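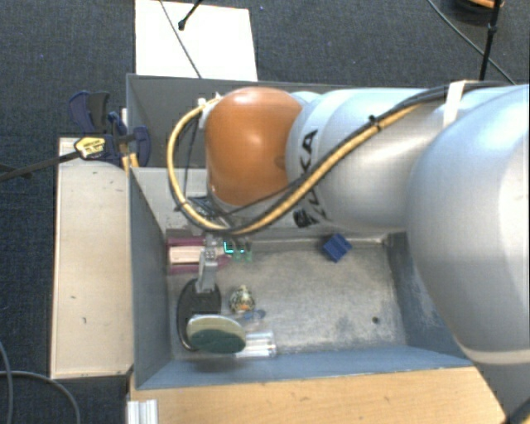 Which finger set goes forward to the September comparison? The Mistine pair, on the KUKA arm, with the Irus pair kept as the spare.

Gripper trial group: minutes
September | Posted by Kyriaki Tsoukalas
Print | E-mail

1. Finger sets. K. Lambrakis reported 20 picks per set from the grey-blue bin. Mistine dropped 2, Irus dropped 12. Flat items near the bin wall remain the main difficulty for both.

2. Controller. Kouris and Pitach to be run on the same item list. Closing delay to be fixed at 800 ms for both. Agreed.

3. Hose routing. The loop at the last joint is to be checked at full wrist rotation before the next run. Action: KT.

4. Camera. Position unchanged. No further discussion.

Meeting closed 12.20.

2 comments | Share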